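Clurent two-arm bench kit: chore readiness review
11 June 2025

We ran the Clurent for 200 attempts on flower arranging, a chore that looks trivial until a parallel gripper has to do it. The stock is artificial tulips laid flat on a butcher-block top, with small cups standing between them.

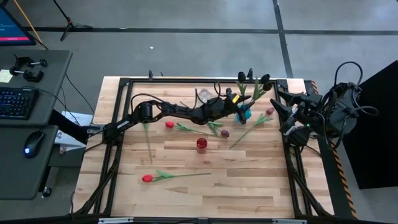
Madalena Ramalho disagrees with the choice of task: a household wants dishes and laundry done, she writes, and a kit that can place a stem has told a buyer very little about either.

Fair, but thin stems expose grip errors that a plate forgives. Of the 200 attempts, 177 ended with the stem lifted and 69 with it standing in a cup. 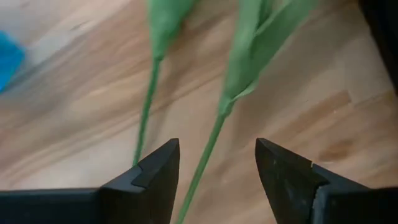 Most of the losses came at insertion. The stem rotates between the fingers and the tip misses the rim. Slower wrist motion helped a little. Calibration held through the full run, and the manual is clear on cable routing.

At 820 a month on lease, the kit suits a lab. For home or shop-floor chores, wait.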